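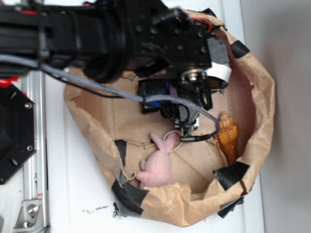 OK, brown paper bags. I have thoughts, and you are getting all of them in one thread. 1/8

I swapped every plastic bin in the kids' corner for paper bags at the start of April and I love it so much. Small toys, beach finds, odd bits of string, all of it goes in a bag now. They sit open on a white table and you just look down and there's your stuff! 2/8

Crumple the bag first. I mean really scrunch it, open it up, scrunch it again. A crisp new bag wants to fold itself shut all day long. A soft wrinkled one gives up and stays wherever you push it – and it gets this nice old-leather feel after a while. 3/8

Next, the rim. Black tape around the edge holds the mouth open wide. Mine is from Derkach, the hardware place by the bus station, and it sticks to paper better than the clear kind I tried first (which popped off overnight, twice). Short strips, pressed down hard. Torn flaps are fine, tape right over them. 4/8

What goes in: two things per bag is my favorite. A pink bunny and a big glossy spiral seashell, for instance. Something soft next to something hard and ridgy. Little kids go straight for the shell, turn it over, put it to an ear, then grab the bunny by its long ears. Every time! 5/8

Bigger bags do work, but stuff piles up and then you're digging, and digging is how I ended up with a plastic bin full of mystery crumbs in the first place. I'd go for more bags with less in them. Press the bottom flat with your palm before anything goes in so round things don't roll into the crease. 6/8

Someone asked where the bags come from. Plain grocery ones, mostly. I did get a stack from Burnar with a thicker bottom and those have held up really well, even with rocks in them. The Skotow ones are prettier but they tear at the fold if you look at them wrong. Still use them for felt animals and doll socks. 7/8

Next up is a row of them along the low shelf, one for each kind of treasure: shells, buttons, soft guys, pinecones. I've been sketching it on the back of a Follus catalog all evening. If you've got a shell collection sitting in a jar somewhere, tip a couple into a bag and tell me what your kids do with them! 8/8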